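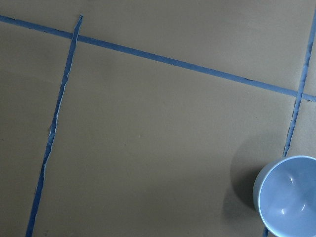 Blue tape lines on a tan surface

Filed under: Natside Support > Petitions and Ballot Measures > Signature Counts

Subject: Akberg signatures counted in the wrong precinct

Status: Closed

Opened by Yanti Ngui, Butivau County elections office

We use Natside to track signatures on the petition to incorporate Akberg as a town. The petition needs 3,000 valid signatures from registered voters inside the proposed town line. The total on the summary page dropped overnight. No batches were deleted and the audit page shows no edits. Signers on the north end of Yeoh Road now show as "outside area." They were inside yesterday afternoon.

Browser makes no difference. I logged out and back in, and had a coworker check from her own account. Same total.

Reply from support, 10:40 a.m.

Please send the name of the boundary file in use (Settings, then Areas) and the precinct number shown for one of the affected signers. Leave the voter's name and address out of the ticket.

Reply from Yanti Ngui, 11:15 a.m.

The boundary file is akberg_proposed_v2. The signer I checked shows precinct 17. On our paper map that stretch of Yeoh Road is in precinct 63, and so is the voter's registration record. I have not uploaded a boundary file since September. 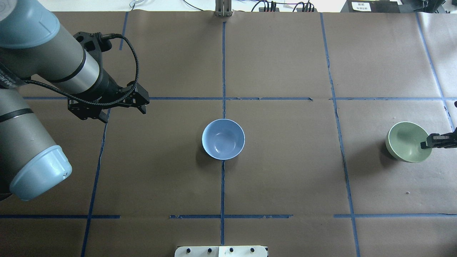 Arm marked "UNIVERSAL" over brown paper and blue tape

Reply from support, 1:05 p.m.

We found two precinct layers attached to your county. One is the current layer. The other is the layer from before the last precinct changes, and it was switched back on during last night's update. When an address falls in both layers, the system takes the lower precinct number. Precinct 17 is not in the petition area, so those signatures were marked outside.

Steps to fix:

1. Go to Settings, Areas, Precinct layers.
2. Uncheck the older layer. Do not delete it, as your past elections still point to it.
3. Open the petition and choose Recheck all addresses.
4. Wait for the recheck to finish before printing any reports.
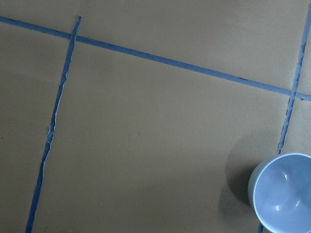 Reply from Yanti Ngui, 2:30 p.m.

Unchecked the older layer and ran the recheck. It took roughly 2 minutes. The Yeoh Road signers are back inside and the total matches our hand tally. One batch still says "pending" but the signatures in it are counted.

Reply from support, 2:50 p.m.

The pending label clears the next time that batch is opened and saved. We have locked the older layer on our side so an update can't turn it on again. Closing the ticket.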